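Vandenberghe House, Ditport: Upholstery and Soft Seating Check
Shared lounge and laundry, ground floor

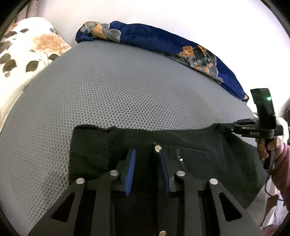
Form 331, Issue 2, page 1

Sep 3, 2020

Covers and padding
Mesh covers, surface: OK. No holes or pulls found. Vacuum with the brush head only.
Seams and piping: Action. Seam open at the back of the two-seater, left side. Restitch before it reaches the zipper.
Fire label attached: OK on all but the window bench. Label requested from Drustetti, order 1413.
Clothing left on seating: Move to the lost property shelf. Residents were reminded in January.

Frames and legs
Legs tight: OK after adjustment. Two bolts on the corner unit needed a half turn.
Floor glides: Action. Three missing. Use the felt type, as the plastic ones mark the vinyl.
Staples or sharp edges underneath: OK.

Room
Clear path to the exit: OK, 13 inches wider since the magazine rack was moved.
Distance from heaters: Not OK. Bench was touching the wall heater. Pulled out and floor taped. Check again next round.
Outlets behind seating: OK. One cracked cover plate, reported to Hultirham Electric.
Dryer lint traps: Cleaned. The middle dryer had more buildup than the others.

Comments
The corner unit is still usable but the foam is going at one end. Ask for a price on the cushion alone before replacing the set. Open items carry over to the next sheet.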